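Table-setting demos: progress report to the Clivero fund
Prepared by Svitlana Pavliuk, 25 Feb 2026

Hi Theresia – it's been a busy stretch, so I'm going to start with the thing you asked about on the phone, which was whether we've moved on from single objects. We have! We're on full place settings now: placemat, plate, cup and spoon, two arms, all driven by remote control.

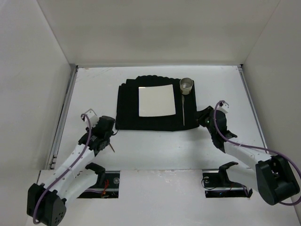 Where the recordings stand

We have 3864 usable demos in the bank. That covers the older pick-and-place work plus everything we've done on the Janstead task list since August. Place settings are the slow ones. A good run means the operator gets the cup near the top right of the mat and the spoon alongside the plate, bowl end up, without dragging the cloth. The cloth is the troublemaker (it bunches if you so much as brush it), and Balthasar has started coming in from the sides and staying low and wide until the very last moment. His runs look much calmer than mine, I'm a bit jealous.

Glossy plates are their own headache. The overhead light bounces off them, and we want that kind of thing in the data, so we've left the lighting alone and we vary where the plate goes.

People

Roswitha finished her training on the remote controls and is recording on her own. She threw out 17 of her early runs herself before I'd even looked at them, which made me very happy – I would have kept a few of those! We've agreed on one rule for everybody now: if you hesitate with a gripper half closed, you open it, back off and start the run again.

What went wrong

We lost 2 days to a mix-up in how the left and right arm recordings were lined up in time. It's fixed, and the affected runs have been pulled from the count above. I also promised you bowls by now and we don't have bowls. Sorry. The spoon took longer than I'd guessed, mostly because it's so thin and lies so flat.

Money and what's next

We've spent 80 percent of the equipment line and I don't expect to go over. Next up is clearing the setting away again, which should go quicker with the same operators, and then the bowls. Ottilie would like to come by and try the controls herself before the next payment is signed off, and she's very welcome. Just have her write to me first so I can keep a slot free.

Svitlana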